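**Call for participants: open day helpers and test visitors, Osus robot kitchen, Tostville**

Osus is looking for 13 people to take part in its open day at the Tostville workshop on Sunday, June 21, 2026. The work is paid. You do not need any background in robots or programming.

The open day is for local residents, school groups and trade visitors. During the day we will show how our arm is trained to work in a home kitchen, first in simulation and then on the real bench. We need two kinds of people.

**Floor helpers (6 places).** You greet groups at the door, hand out badges, keep people behind the yellow line while the arm is moving, and bring each group to the next station on time. You will be on your feet most of the day. Helpers must be 18 or older.

**Test visitors (7 places).** You sit at a simulation station and drive the gripper with a hand controller while a group watches. You will be given a short task, such as opening a cabinet or moving a cup, and you talk out loud about what you find hard. We want people who have not done this before. Test visitors must be 16 or older, and anyone under 18 needs a signed form from a parent.
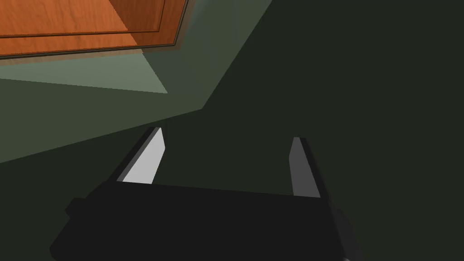

Test visitors will work mostly from the gripper view, and it takes some getting used to. The view looks steeply down over the gripper, and you have to judge distance from very little. Shadows can be almost as dark as the gripper body, so many first-time drivers go by the brighter finger on the left and lose track of the one on the right. Wood grain is nearly the only surface detail you get. If you wear glasses for screen work, bring them. Each turn at the controls lasts 40 minutes, with a break after it, and no one does more than 3 turns.

The controllers are supplied by Oker and can be set up for left or right hand. Tell us which you prefer when you apply. Two of the stations can be used from a wheelchair, and the whole ground floor is step-free.

Lunch is provided by the Ó Briain bakery next door. There is a vegetarian choice. Please list any allergies on the form.

Everyone who is picked must come to a short safety briefing at the workshop the evening before. It is paid at the same rate as the day itself. Closed shoes are required both times, and long hair must be tied back near the bench.

**To apply:** pick up a form at the Osus front desk or ask for one by phone. State which role you want and whether you can stay until closing. We will also hold a smaller demonstration in December, and you can check the box on the form if you would like to be asked again.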